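Thick play mat or thin roll-up one for a hard floor?
Forum: Home and Flooring > Floors and Coverings
5 replies

zerrin_y
Posted 2018-09-06

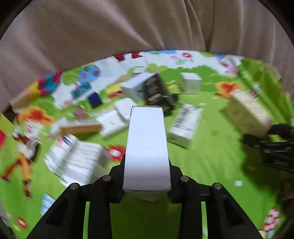 We moved into a ground floor flat in February and the living room is tile over concrete, laid straight on the slab as far as I can tell. My son is ten months old and has started pulling himself up on things, then sitting down hard. At the moment we have a printed mat down, the bright lime green sort with big cartoon flowers all over it. It is easy to wipe and he likes slapping the orange and red ones. My problem is the thickness. I can feel the grout lines through it when I kneel, so I doubt it does much for his head. The room is 3,420 mm along the long wall and I would like to cover most of it. Do I buy a thick folding mat, or put something under the one I have? Budget is tight but I can stretch a bit if it will last until he is three or so.

Brorkholm
Put underlay beneath it. We used the foam boards sold for laminate, 5 mm, taped at the joins with the mat on top. Cost very little and made a clear difference to the cold. We lifted it once a fortnight to let the floor air.

krisztina.t
I wouldn't use laminate underlay. It is made to have boards spread the load over it. Under a soft mat it gets dents where you kneel and the dents stay. Ours was like a golf ball after two months. The mat also slid about on it, and a mat that slides is worse than a hard floor once they start walking.

Brorkholm
Ours didn't slide. Did you tape it to the floor or only at the joins?

krisztina.t
Only at the joins. I wasn't going to put tape on a rented floor.

Brorkholm
Fair enough, but that will be why.

Tiseo
Folding mats are good but check the size when open. Most I looked at were under 2,000 mm on the long side, so you would need two, and the gap between them collects every crumb in the house. The hinges go first as well. Ours split along one fold after a year and the child then spent a happy week pulling the foam out of it.

I would go for interlocking tiles, the plain ones without the push-out letters. You can replace one at a time and cut them round a radiator pipe with a bread knife.

Erlinda Yap
Second the plain tiles. I look after children at home and I have been through most of these. Two things I would add.

Damp. If the tile is straight on the slab, lift whatever you put down and look under it every week for the first month. I had black spots under a mat in a ground floor room and the top looked perfect.

Smell. New foam can be strong. Unwrap it and leave it in a room with the window open for a few days before he goes on it.

As for falls, a sitting-down bump from that height is not much on any mat. It is the corners of the furniture I would worry about.

Alau
Disagree about the tiles. Both of mine had the edges up and in their mouths within a day. You need the straight border strips and they are often sold separately, which bumps up the price. A wool rug with a proper felt pad under it is warmer and you keep it afterwards.

Tiseo
A wool rug and a weaning child. Good luck getting porridge out of that.

Alau
He isn't being fed on it. Feed him in the kitchen.

zerrin_y
Thanks all. The kitchen is the same room, so wool is out for us. I lifted the mat this morning and there is a faint patch near the outside wall, dry to the touch, so I will keep an eye on that before I buy anything. Leaning towards plain tiles with border strips and the flowery mat on top while he still likes it. Erlinda, did you leave a gap at the wall or go right up to the skirting?

Erlinda Yap
Leave a gap. Two fingers wide is plenty.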